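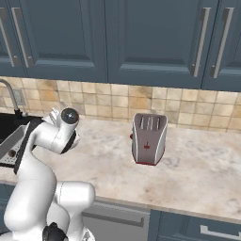

*Simulated kitchen workspace with arm and two-tone toaster, Cinulow Kitchen Simulation Kit for Schools.*

# Cinulow Kitchen Simulation Kit for Schools

The Cinulow Kitchen Simulation Kit is a software teaching package for school robotics classes and after-school clubs. It provides a simulated kitchen, a jointed robot arm and a graded set of tasks which pupils complete by writing and testing their own programs. The kit is supplied for use on ordinary classroom computers and does not require a physical robot.

The package was prepared for entrants to the Dunmore Schools Robotics Challenge and is also suitable for schools that do not intend to compete. Teachers with no previous experience of robot arms may begin with the introductory unit, for which full lesson notes are provided.

## What the kit contains

- The Prutix simulator, with licences for 90 pupil accounts and 2 teacher accounts
- The kitchen workspace, including worktop, sink, dishwasher and wall cupboards
- A white jointed arm with gripper, controlled from the pupil program
- A printed teacher handbook with lesson notes and marking guidance
- A pupil workbook in electronic form, which may be copied freely within the school

Additional pupil accounts may be bought separately. Accounts remain valid for the school year in which they are issued and may be passed from one pupil to another by the teacher in charge.

## Work in the classroom

Pupils begin by moving the arm one joint at a time. They then learn to give the gripper a target position and to plan a path towards it that avoids the tap, the cupboards and the edge of the worktop. The toaster exercise is normally the first task in which an appliance must be approached. The starting position leaves a clear gap between the gripper and the toaster, and the pupil program must close that gap in stages, checking the position of the arm at each one.

Later exercises deal with the small red lever on the front of the toaster. A program that reaches the lever without touching the body of the appliance earns full marks. Contact with the sides is recorded by the simulator and shown to the pupil at the end of the run, together with the path taken by the gripper.

Each run can be saved and replayed. Clubs have found this useful when two or more pupils share a program – the replay allows the group to agree where a movement went wrong before any changes are made.

## Use in the Dunmore Schools Robotics Challenge

Teams entering the simulation section of the Challenge submit a single program file. The file is run by the organisers on the standard kitchen workspace, and on a second version in which the position of the toaster has been changed. Teams are not told the new position in advance.

Programs are marked out of 80. Marks are given for reaching the target, for avoiding contact and for clear comments in the program. A short written account of the team's method must accompany each entry. Entries must be the pupils' own work, although teachers may give general advice on the use of the simulator.

## Technical information

| Item | Detail |
|---|---|
| Product code | 658 |
| Simulator | Prutix, schools edition |
| Pupil accounts | 90 |
| Teacher accounts | 2 |
| Internet connection | Needed for installation and account set-up only |
| Language of materials | English |

The display quality may be lowered on older computers. This affects the appearance of surfaces and shadows but has no effect on the movement of the arm or on the marking of exercises. Schools whose computers are managed centrally should ask their technical staff to install the simulator before the first lesson.

## Related products

The Ellulell Workshop Pack may be added to the kit by schools wishing to continue beyond the kitchen exercises. It uses the same simulator and the same pupil accounts. The pack does not form part of the Challenge, and work completed with it cannot be submitted as an entry.

## Ordering and support

Orders are accepted from schools, colleges and registered youth clubs. An official order form should be sent to the Cinulow schools office, giving the product code and the name of the teacher who will hold the accounts. Account details are issued to that teacher once the order has been confirmed.

The licence covers use on school premises and by enrolled pupils at home. It does not cover use by other organisations – schools that share a club should contact the office before placing an order.

Support is available by email during term time. Requests should include the version number of the simulator and, where possible, a saved copy of the run in question. The support office closes for part of December, and requests received during that period are answered when it reopens.

Page last revised: Sat 25 February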